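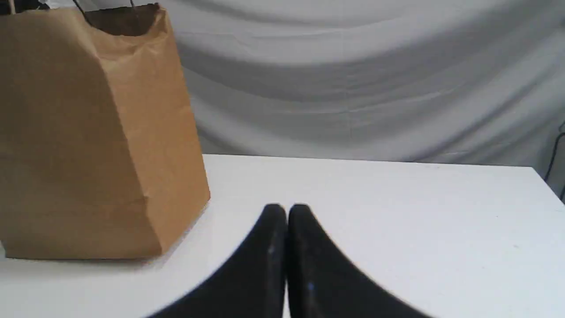 Brown paper bag, white table. Saturday.

Eleven days into the no-plastic month and I remain unconvinced. I said I'd write this up with an open mind and I'm doing my best, but the mind was half shut when I started and the weather hasn't helped.

The case for paper, as far as I can follow it, is that it comes from trees, trees grow back, and the bag rots when you're done. Fine. The case against is that it costs more to make, weighs more to truck around, and gives up if you so much as show it a bag of frozen peas. I lost one on the back steps on the second day. A tin of chickpeas went under the hydrangea and I found it when I was looking for the hose.

Went into Hivham this morning to do the shop properly. The supermarket there has put up a big green sign over the checkouts saying every bag saved is a step toward a cleaner future. Underneath it were the cucumbers, each in its own plastic sleeve. I stood there and looked at the sign and then at the cucumbers for longer than I needed to. I bought a loose one from the other bin, which was bendy and cost more.

Then to Bilden, the refill shop, because people keep telling me I should. You bring your own jars, they weigh them empty, you fill them up and they weigh them again. I brought two. One had held gherkins and still smelled of it, so now I have rolled oats that smell a bit of gherkins. The oats were 73 cents per hundred grams more than the ones in the ordinary packet. I asked where they came from and was told a supplier. I asked what they came in and the answer was a big sack, and when I asked what the sack was made of the girl went out the back to check and came back and said plastic. She was very nice about it. I don't blame her for any of it.

I did like the smell of the place, I'll give it that. Coffee and soap. And the dried apricots were better than any I've had in years, dark and chewy, none of that bright orange rubber. I would go back for the apricots.

Paid the 18 dollars (oats, apricots, a bar of dish soap I don't expect to like) and drove home. The drive is the part I can't get past. It's 40 kilometres there and back, and I can't believe a jar of oats makes up for that, whatever colour the sign is. If I lived on the tram line I might feel differently. I don't live on the tram line.

Tried the dish soap after lunch. It does cut grease if you scrub at it. It also leaves a film on the glasses that I had to take off with vinegar, and the vinegar comes in a plastic bottle. The label on the soap says it's made by Vultlow and is "kind to waterways". I looked for anything more on the box – a standard, a test, a number – and there was a drawing of a fish.

The other thing I've been meaning to put down is the bags themselves. I was told you can use a good paper one many times over, so I've been folding them and keeping them in the gap beside the fridge. They don't fold back the way they came. They go soft along the creases and then they lean on each other and slide out across the floor whenever the fridge door shuts. I've used one for the recycling and one for the onions. The onion one works well. The onions haven't sprouted and they were always going by now in the wire basket, though it has been cooler, so I won't give the bag all the credit.

Read a bit of the Contreras book before dinner, the one on household waste. It's better than I expected. There's a chapter on how much food gets thrown out compared with how much packaging, and the argument is that most of us worry over the wrong bin. That rang true. I went and looked in the crisper afterwards and there was half a cabbage gone grey at the edges, and a bunch of coriander I won't describe. I made soup with what could be saved of the cabbage. It needed more salt, and the second bowl was better than the first.

So if I'm fair about it: the bendy cucumber was fine, the apricots were lovely, the soap is going under the laundry sink, and I'd rather spend the rest of the month eating what I buy. I'll keep up the paper bags to the end because I said I would.

Bins go out tomorrow night. Must ring about the gutter.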